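Investing > Learn > How-To Guides

How to Work Out Net Current Asset Value on a Small Company

5 min read

If you've ever wanted to know what a company might be worth if it simply closed its doors and paid everyone off, net current asset value is a lovely place to begin. You need the latest balance sheet, a calculator and a quiet half hour (I like mine with coffee).

Start with total current assets. That's cash, money owed by customers, and inventory. Leave out the buildings, the trucks and anything called goodwill. I'll use Mollon, a little maker of door hardware I've followed for years, whose current assets came to $3,913 thousand on the December balance sheet.

Next, subtract all the liabilities - every one of them, long-term debt and leases too. If there are preferred shares, take those off as well. Divide what's left by the number of common shares, and write the answer down next to today's price.

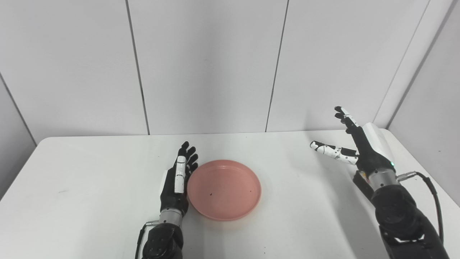
Now go back and be a bit stingy. I knock 17 percent off the customer bills and a good deal more off inventory, especially if it's been sitting around a while! Then read the footnotes, slowly, for pension promises and lawsuits. Nidix looked wonderful to me until I got to page 12 of its notes.

Once you have your stricter number, compare it with the price again. I like to pay no more than two-thirds of it, and I spread my money over at least 7 companies, so that one sour pick doesn't spoil the year. Check the figures again each time a new quarterly report comes out, and cross off any company whose cash keeps shrinking.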